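Keeping time at the Villanueva depot

2021-06-23

The scheduling office at the Villanueva freight depot has one window and two wall clocks, set 17 seconds apart. The head of scheduling, who has worked there for 18 years, leaves them that way. "One is the old master clock and one is the network time," she said. "The old one drifts. We log the drift every morning and correct it in January."

The depot handled 1663 wagons last quarter, most of them on the Korkero branch. Each wagon carries a paper card and a database record. When the two disagree, the card is taken as correct until an inspector has walked out to the siding. 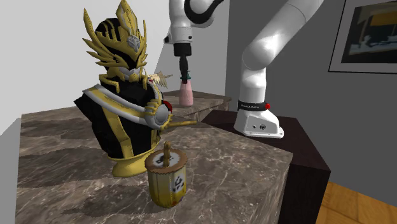
"The database is entered from the card," she said. "If there is a typing error, it is in the database. Checking in the other direction wastes a shift."

Her office replaced its planning software, a package sold by Uveck, two years ago. The changeover took longer than the contract allowed. Wagon lengths had been stored in two different units, and 278 records had to be measured again by hand.

Asked whether she would choose the same supplier again, she said the question was badly put. "The supplier was fine. Our records were poor. I would clean the records first and then ask for bids."

The Marneo line reopens to freight next year, and she expects to need a second night planner. The post has not been approved.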